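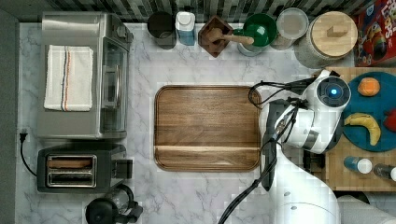 In Defense of the Crowded Counter

My cousin Delia Barrientos visited us in May and after two days she told me, very kindly, that my kitchen is suffering. She meant that I keep too many things outside the cabinets. She had read an article about clear surfaces, and at her home in Tirkeck she now has one vase on the counter and nothing more. The toaster lives in a cabinet under the sink. When she wants toast she bends down, takes it out, connects it, waits, lets it cool, and puts it back. She eats less toast now, she admitted this to me herself.

I have thought about her words all summer and I want to write down why I don't agree.

I grew up in Carrasco, in the apartment of my grandmother Elba, where the kitchen had one shelf and one small table. Everything was visible because there was no place to hide anything. When I came to live in Zullcombe I had for the first time a kitchen with real cabinets, and I was proud of them and filled them. I put away the mortar, the jars, the good tray. In 4 years I don't think I used the mortar even one time. I bought garlic in powder. The mortar was behind the baking pans, and to reach it was a small work of moving and lifting, and at six in the evening a tired person doesn't do small works. A tired person opens the powder.

Now the mortar stands against the tiles with the pestle in it, and I use it most evenings. I did not become a better cook in between. I only see it when I come in.

This is my first argument, that we use what we see. The same is true of fruit. When the oranges and bananas were in the drawer of the refrigerator, my son Maximiliano told me always that there was nothing to eat. I put the same fruit on a blue-green plate, on the butcher block, where his hand passes on the way to the cereal. I will not say that he has stopped eating the cereal. But the bananas don't get black anymore, and before they did.

My second argument is about the tray. Delia asked me what is the use of a tray with nothing on it, in the middle of the counter, where it takes the best place. I understand the question. A wooden tray is not beautiful enough to be a decoration and it isn't always doing a job. But for me the tray is how a crowded counter stays possible. The things around it may stay where they are, the toaster at the left, the jars at the back, and the tray is the place where today's work goes. Bread is buttered there. Tea for my neighbor Nermin Uysal is prepared there and carried to the other room in one trip. When the work is finished the tray is empty again, and I can be calm about all the rest, even if the rest is two machines which both make toast.

Yes, I have two machines for toast, and I know how this sounds. The small one with two slots is for the morning. The toaster oven is for cheese, for heating again an empanada, for a half of a potato. I tried one year to live only with the oven, to be reasonable, and the bread came out dry like a roof tile. On the top of the oven I keep a folded towel, and of course I take it away before I turn on anything. I write this because my brother-in-law Vicente will read this page and he is a man who worries.

I want to be fair to Delia. There is a crowded counter which is only neglect, and I have had this one too. Letters, keys, a battery of which you don't know if it is full, medicine for a dog who lives now with other people. These things have no relation to cooking, they have stopped there because the counter is flat. My rule is that a thing can stay out if it is used in this kitchen in the same week. By this rule I sent away a juice machine and 3 vases, and a sugar bowl that was a gift from Pasturmont and which I never liked. The glass jar with the wooden lid stayed. It is heavy and I open it every day.

There is also the cleaning, and here Delia wins. An empty counter is cleaned in one movement of the arm. Mine asks me to lift each thing, and behind the jars the crumbs collect against the little black and white tiles, where the joints are narrow. I do it properly once a week, and on the other days I clean around. My counter has a marble pattern with gray lines, so it forgives a lot, maybe more than it should.

What I don't accept is the idea that a kitchen with things in it shows a person without order. In the magazines the kitchen looks like a place where somebody will sell you an apartment. I have already the apartment. I would like the salt to be near my hand.

Delia comes again for the holidays. She has asked, in a message, if she can have toast in the mornings.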